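Skodudero Household Handling Project
Minutes of the fault review meeting, June 11, 2023

Present: Mei-kuen Lam (chair), Warrick Tipoki, Yavuz Yurt, Pin-yu Chiu (minutes)
Apologies: Florêncio Torres

1. Minutes of the April meeting
Agreed with one correction. Under item 4, "Seltari build" should read "Zestavness build".

2. Fault in the bedroom task
Warrick reported on the fault in the simulated bedroom. The robot is meant to go to the bed, stop short of the rail and bring both arms up over the mattress. In run 16 the right arm did not come up. It stayed low and the controller carried on as if the lift had finished. The next step was a sideways reach, which would have put the arm into the bed rail. Yavuz stopped the run by hand.

Warrick went back through the log and found that the lift command had been sent and acknowledged. The joint readings never changed after that. The step was marked complete on a timer and the readings were not checked at all. He said the timer was put in during early testing and should have been taken out before the Zestavness build.

Mei-kuen asked whether the automatic stop should have caught it. Yavuz said no, as it only acts on contact force and there had been no contact yet. He was not happy with this. On the real machine a person could be standing where the arm was about to go, and he wants the stop to act on a missed position as well. Agreed.

3. Views from the simulator
The views below were looked at during the discussion. 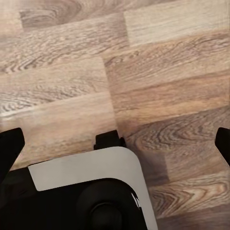
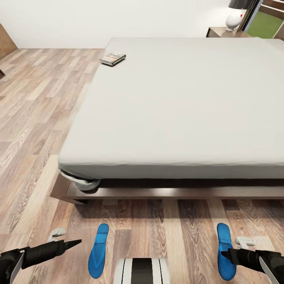

Bedroom task, simulated. First view: gripper over the floor. Second view: both arms low, with the bed ahead.

Pin-yu asked if the floor pattern could be upsetting the position estimate, given how much grain there is in the boards. Warrick thought it unlikely for this fault, as the arm readings do not use the cameras. He will repeat the run with a plain floor to rule it out. Yavuz would like that done after the timer change and kept separate from it, otherwise we will not know which one made the difference.

There was some talk about whether the gripper views should be saved at every step. At present they are saved only when a step changes, so there is a gap in the record just before the stop. Mei-kuen is content for the log to be larger during the review — it can go back to the old setting later.

4. Work on the real robot
Mei-kuen ruled that the arm lift is not to be run on the real robot until the check on joint readings is in place and has passed 27 simulated runs in a row. Driving the base with the arms switched off may go on as before.

Yavuz pointed out that the Cheng demonstration uses the same lift step. Mei-kuen will write to them to say it may be put back. Warrick asked that no new date be offered yet.

5. Actions
Warrick: remove the timer and have the step wait for the joint readings.
Warrick: repeat the run with a plain floor, once the above is done.
Yavuz: add missed position to the automatic stop.
Pin-yu: set the gripper views to save at every step.
Mei-kuen: write to Cheng.
Florêncio: check the other tasks for the same timer (to be confirmed with him).

6. Any other business
Pin-yu asked for the run numbers to be written on the fault sheets, as 2 sheets came in without them. Agreed.

Next meeting to be set when Florêncio is back.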